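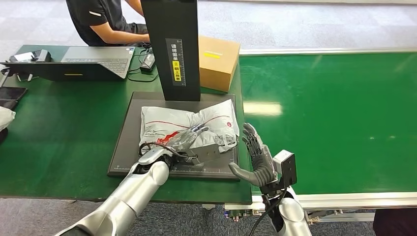

Photo: Kadir Keskin

Small parcels abroad: by weight or by size?

nesrin_t
Hello everybody. I sell knitting patterns and wool from home in Tarnville, and until now I paid postage only by weight. From February my carrier will also charge by size. A bag with 4 skeins weighs 900 grams, but it is big and soft, so the new price is much higher. How do you pack wool so the parcel stays small? I don't want to damage it.

mayu_yagi
Welcome Nesrin. I press the air out by hand and roll the bag from the bottom, then I close it with paper tape. Please don't use a vacuum bag. I tried this once with merino and my customer wrote me that the skeins looked like pancakes.

kadir_k
I don't agree with Mayu. Vacuum is fine if the wool travels less than two weeks. It comes back after a night on the shelf. I have sent 110 parcels in this way and had one complaint, and that was for the color.

mayu_yagi
Maybe with your wool, Kadir. You sell mostly the Itia sock yarn and it is part nylon. Pure wool with a loose twist is another thing.

kadir_k
OK, this is fair. I should have said which yarn.

ningsih
Nesrin, before you change the packing, please check how they measure. Some carriers take the longest side only, others multiply all three sides. With the first kind a short fat parcel is cheaper than a long flat one. I lost money for a year – I always used the long flat boxes because they looked nice.

nesrin_t
Thank you, I did not know this. I looked at the price list and it says all three sides multiplied. So the shape does not matter, only the air inside?

ningsih
Yes, mostly. But look for a maximum length too, it is usually in the small letters.

sinan_t
Nesrin is my sister so I have seen the boxes :) They are too large, I told her already. The Vesach boxes come in 13 sizes and the second smallest is enough for four skeins.

nesrin_t
Sinan, you said "it looks big". You did not say a size! But I will order a few and try with the rolled bag first, as Mayu wrote.

mayu_yagi
Tell us please how much you pay in the end.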